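衣物护理通讯　11/7/19
换季栏目：毛衣收放与起球处理

上一期讲了外套的清洗，这一期说毛衣。不少读者来信问的都是同一件事：去年收起来的毛衣今年拿出来，领口松了，腋下起了球，还有一股闷味。下面按处理的先后顺序写。

先看洗标。羊毛和羊绒混纺的毛衣，洗标上多半写手洗或专用程序。水温不要超过20度，洗涤剂用中性的，倒进水里化开以后再放衣服。浸泡时间不宜长，用手轻压几遍即可，不要搓领口和袖口。腈纶毛衣可以机洗，翻面装进洗衣袋，脱水选最短的一档。
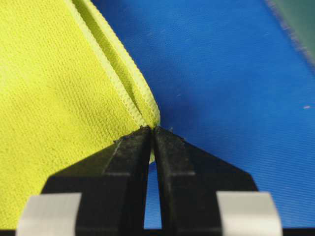
洗完以后不要拧。把毛衣平铺在干毛巾上，连毛巾一起卷起来，压出水分，再换一条干毛巾重复一次。晾的时候平放，肩线和下摆用手整理到原来的尺寸。挂着晾的毛衣，湿重会把肩部拉出两个尖角，下摆也会变长，之后很难恢复。阳台有直射阳光的，盖一层薄布。

起球的处理，我们试过两种工具。一种是Norano的电动去球器，适合平针织物，刀网贴着布面走，不要用力按，遇到绞花和镂空的地方要绕开。另一种是Rullier的手动毛球梳，速度慢，但羊绒衫用它更稳妥。去球之前毛衣必须全干，铺在硬而平的桌面上，顺着一个方向处理。腋下和袖肘两处起球最多，可以分两次做，中间隔几天，避免一次刮得太薄。

领口松弛的毛衣，可以用蒸汽熨斗悬空熏一下，熨斗底板离布面2厘米，熏过之后用手把罗纹往中间收拢，放凉再动。这个办法对羊毛有效，对腈纶效果有限，温度高了还会让腈纶失去弹性。

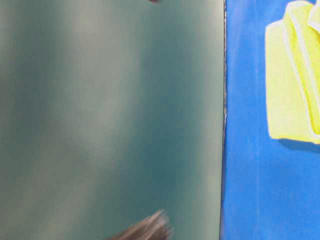 配色方面，今年来信里问得最多的是深色毛衣怎么搭。黑、灰、藏青占了多数人衣柜的大半，里面加一件浅色衬衫是最省事的做法。如果想换一个颜色，可以考虑偏灰的青绿，从深瓶绿到发白的浅海绿，几种深浅放在一起也不冲突，拿来做围巾或者开衫都合适。Skarneck这一季的围巾里有接近的颜色，宽度50厘米，绕一圈刚好塞进大衣领口。肤色偏黄的读者可以选灰一点的，离脸远的部位用深一点的。

收纳上，毛衣一律折叠，不挂。厚的放下层，薄的放上层，每叠不要堆得太高，底下的容易压出死褶。樟木块或防虫片用纸包好，放在衣物之间的空隙里，不要直接接触面料。真空袋适合羽绒被，不适合羊毛衫，长期抽紧会让纤维失去蓬松度。我们用的是Amano的带盖布箱，一只能放八九件中等厚度的毛衣，侧面有透气孔。

已经有闷味的毛衣，先在通风处平放一天，味道还在的话再洗。不要喷香水或者柔顺喷雾盖味，喷过的地方干了之后容易留印。

6月登过一篇夏衣防霉的文章，里面关于柜内湿度的部分冬天同样适用，开暖气的房间可以少放一包干燥剂。本栏目目前收到读者来信84封，洗涤问题会在下一期继续回答，羽绒服的内容也放在下一期。来信请写明面料成分和洗标上的符号，没有洗标的请写购买年份。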